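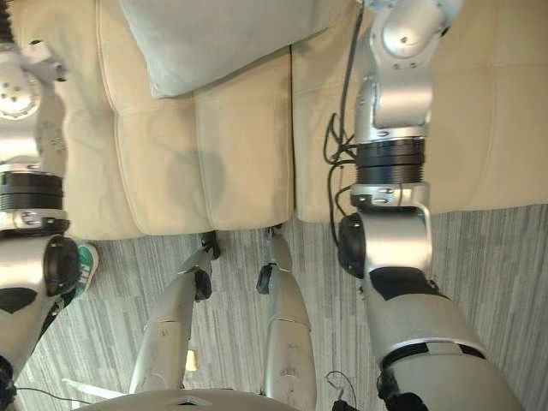

Questions about leather sofas and their care

Can I keep loose cushions on a cream leather sofa?

Yes, you can. A light grey-blue cushion goes well with pale cream leather, and many of our customers choose this combination. Please be careful with very dark or new fabrics, for example unwashed denim. The dye can move to the leather, and it is difficult to take away later.

How often should I clean the leather?

Wipe it with a dry, soft cloth once a week. Every 3 months use a slightly damp cloth and a little mild soap, then dry the leather with a clean towel. Do not use kitchen spray, baby wipes or furniture polish.

What do I do with the gap between the seat cushions?

Crumbs and coins like to go there. Use the vacuum cleaner with the narrow brush, and go slowly along the seams. If your model has fixed seats, please do not pull them up by force. On the Farari model the seats are loose and can be lifted.

The leather has soft creases. Is it a fault?

No. Creases come where people sit, and they are normal for smooth leather. The guarantee covers open seams and broken frames, but it does not cover creases. You can press the seat flat with your hands in the evening and change your usual place from time to time.

Which carpet is suitable under the sofa?

A flat carpet is the easiest. Grey stripes are practical, as small dirt is less visible on them. With a thick carpet the feet of the sofa can sink and stand unevenly, so check it after the first 12 days.

May I put the sofa near a radiator or a window?

Leave a minimum of 30 cm to the radiator. Strong sun makes cream leather yellow and dry. If you have no other place, close the curtain in the middle of the day.

There is a pen mark on the seat. Can you help?

Do not rub it. Ink goes deeper when you rub. Write to us with the order number and we will tell you if the Peltora cleaning set is right for your leather. For the Jenkins model, which has a different finish, the set is not recommended.

Can I order one seat cushion only?

Yes, for the Flarnska and Farari models. The part number for the left seat in cream is 602. Delivery takes 4 weeks. A new cushion can look a little lighter than the old one, and this difference becomes smaller with use.

Last change of this page: 25 March 2022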